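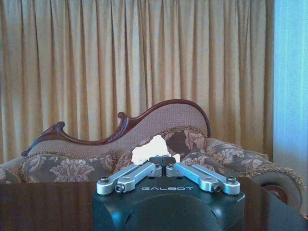
Page last changed: February, 16:20

Curtain

A curtain is a piece of cloth hung to cover a window, a doorway or part of a room. Curtains are used to block light, to keep out drafts, to give privacy and to divide a space. In American usage, heavier lined curtains that reach the floor are often called drapes or draperies, while thin ones are called sheers.

Fabric and lining

Cotton, linen, wool, silk, velvet and polyester are all used. Cotton and polyester hang well and are easy to wash. Silk weakens in strong sunlight and is normally lined. A lining protects the face fabric and adds weight. Blackout lining is made with a dense weave or a coating that stops most light. Interlining, a soft layer between face and lining, is found mainly in cold climates.

Headings

The heading is the top edge of the curtain, where the hooks or rings are attached. Pencil pleats are narrow and close together and are pulled up with cords in a tape. Pinch pleats are sewn in groups of two or three. Wave headings keep the cloth in even curves and need a matching track. The Posetti heading, a flat pleat folded at 90 degrees to the track, is named after the workshop that first sold it and is now uncommon.

Length and fullness

Curtains may end at the sill, just below it, or at the floor. Fullness is the ratio of fabric width to track width, and most headings need between one and a half and two and a half times the track. Long curtains are often used where the window or opening sits back from the main wall.

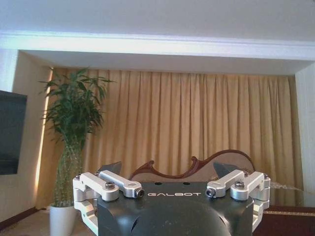

Recessed openings can be treated in two ways. The track may be fixed inside the recess, or it may run across the front and hide the recess when the curtain is closed. A single long curtain in a plain color, such as the beige-gold one filling the alcove in the picture, makes the recess read as one surface. Hotels often choose this layout – it needs few fittings and can be cleaned in one piece. The Pekia guest house in Dullusero uses curtains with a drop of 300 centimeters in all 41 of its rooms.

Tracks and rods

Rods are usually left visible, while tracks may be set into the ceiling. The Hellström track has a removable end stop, so the curtain can be taken down without unscrewing the brackets.

See also: Blind, Pelmet, Tieback, Valance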